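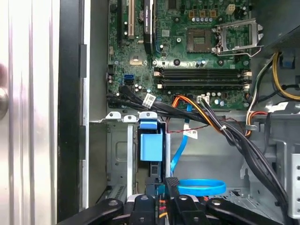

Fig. 4. Desktop tower, side open, socket uncovered and retention bracket raised.

3 min read

4. Fitting the Tolleck 85 processor cooler

4.1 Switch off at the wall and remove the mains lead. Hold the power button in for five seconds.

4.2 Lay the case on its side and touch bare chassis metal before handling any part.

CAUTION: Do not touch the socket contacts. Bent contacts are not covered by the Gandham warranty.

4.3 Hold the processor by its edges. Match the corner mark to the mark on the socket and lower it straight down. Do not press.

4.4 Close the bracket and lock the lever. Some resistance is normal.

4.5 Apply a small dot of thermal paste to the centre of the processor lid.

4.6 Place the cooler over the four mounting holes. Start all four screws by hand, then tighten in diagonal pairs, half a turn at a time.

NOTE: The supplied screws are for boards up to 2 mm thick. For thicker boards order screw set 372.

4.7 Connect the fan lead to the header marked CPU FAN. Tie back any slack.

4.8 Refit the side panel, stand the case upright and switch on. After ten minutes at idle, read the processor temperature in the set-up menu. If it is above 66 °C, switch off, allow to cool and repeat from 4.5 with fresh paste.

CAUTION: Wipe off all old paste before refitting.

Comments (3)

Hemi Waaka
Step 4.6 could give a torque figure. I stopped when the springs bottomed out.

Aled Trevor
Same here. Mine idles at 41 in a Prurner case.

Hemi Waaka
Set 372 was out of stock in July, by the way.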